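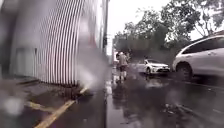 Rain is the main enemy of a delivery robot, says Ramesh Mathur. He tests the Seter camera kit for the small firm Navetti.

"In dry weather every kit looks good," he told me. "I want to know what it does with drops on the lens."

The kit costs 300 euros and has 3 cameras. Mathur likes the price, but he is less happy with the lens covers -- they hold water too long. 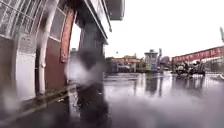

Wet plaza with a red banner, from the Seter trial.

His colleague Karine Paquette is more patient. "Send us a better cover in July," she said, "and we will order up to 200."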